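Can a Machine Do My Chores Yet? Frequently Asked Questions

Last updated 2019-08-21

We get the same letters over and over, mostly after somebody has watched a video of a robot folding a towel. These are the answers we keep sending back. They lean toward no. If you sell robots you will find us unfair, and you are welcome to send us a machine that proves it.

Is there a robot I can buy today that does housework?

There are robots that do one piece of it. Floor vacuums work, if your floor is mostly bare and you pick up the socks first. Robot mowers work on plain lawns. Past that the list gets short fast. Nothing on sale to the public will walk into a bedroom, work out what is dirty, and deal with it.

A dishwasher is a machine too, and a very good one, but you load it. We count loading as the chore.

What about the folding machines?

We tried the Jolter at a trade show in July. You clip each garment to the front, one at a time, face out, buttons done up, and it pulls the thing in and gives you back a neat rectangle. It handled dress shirts well. It refused a fitted sheet, a toddler's onesie and anything with a hood. The staff at the booth did the clipping, and they were quick at it. We were slow. By the time we had a T-shirt hung straight on the clips we could have folded it on a knee and moved on to the next.

The sales sheet says 30 garments per load. It does not say how long a tired person takes to feed it 30 garments.

But I saw a robot arm fold a towel on its own. Was that fake?

Probably real, and probably sped up. Look in the corner of the video for a small number with an x after it. Then look at the towel. It is nearly always one color, flat, square, and alone on a clean table with even light. That is a fair place to start research. It is a long way from your house.

Why is laundry so hard for a machine?

Cloth has no fixed shape. A cup is a cup whichever way you turn it, but a sweater dropped on a bed can land in more ways than anyone could list, and the machine has to find a sleeve in there somewhere. Thin fabric sticks to itself. Two layers come up when you wanted one. A seam looks like an edge, and so does a fold, and so does a printed line.

Then there is where the cloth is lying. Robots pick things out from their background, and in real bedrooms the background is busy. Take one bed: pink-and-white gingham with a rainbow, clouds and a flower printed on it, and on top of that a folded garment, a crumpled beige cloth and a plush toy with ribbons. You know at a glance which things can be picked up. A machine has to learn that the rainbow stays put and the toy doesn't, and that the neat purple and brown item is already folded while the beige one still needs doing.
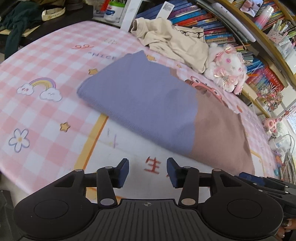

Are hand-held grippers a kind of robot?

No. Somebody is holding them. The idea is that a person does the job with robot-style fingers, the motions get recorded, and software tries to learn from the recordings. It is a sensible way to gather practice in real homes without hauling an arm up the stairs. Our complaint is with the headlines. A person folding a shirt with a pair of plastic or metal fingers shows that a person can fold a shirt. What we want to see is the same fingers on an arm, in a room the software has never met, with the person gone to make coffee.

How many tries does a fair test need?

More than you will see in a demo. Kinnunen, whose reports we generally trust, ran a towel-folding arm through 72 attempts on mixed laundry and published all of them, including the ones where it folded the tablecloth. It finished 19 to an acceptable standard, and "acceptable" was generous. We wish every maker did this. When a company shows you one clean fold, ask which attempt it was.

Isn't it different on the shop floor?

Yes, and we are happy to say so. Robots weld, paint, stack and pack, and have for years. What they have in common is that somebody rebuilt the room for them. Parts arrive in the same tray, the same way up. A fence goes around the outside.

Take the soft materials away from the fence and the old trouble comes back. Drolorgate, a uniform laundry we visited, washes, dries, presses and bags almost entirely by machine. Between the dryer and the press stands a row of people picking up tangled jackets and hanging them right. The manager has had three companies in to quote on replacing that row. All three wanted the jackets untangled first.

Should I wait a year or two before buying a washer, a dryer or anything else?

No. Buy the washer. Nothing coming out soon will make it a mistake.

What about the Skiresora home robot that is taking deposits?

We would keep our money. The company says it has 1256 names on its waiting list. A waiting list tells you people hate folding, and we knew that. We asked for an unedited hour in an ordinary home and were sent a two-minute film with music. If a longer film turns up we will watch it and change this answer.

What would change your mind in general?

A basket of mixed laundry, packed by somebody outside the company. A bed or a couch with things already on it. One continuous shot at normal speed, with no one reaching in. We don't need it to be fast. Overnight would be fine with us.

Can I send you a video?

Please do, with the speed stated. If you filmed it yourself, tell us what went wrong just before and just after, as those parts are usually more useful to readers. We can't answer everyone, and we don't review machines from renderings.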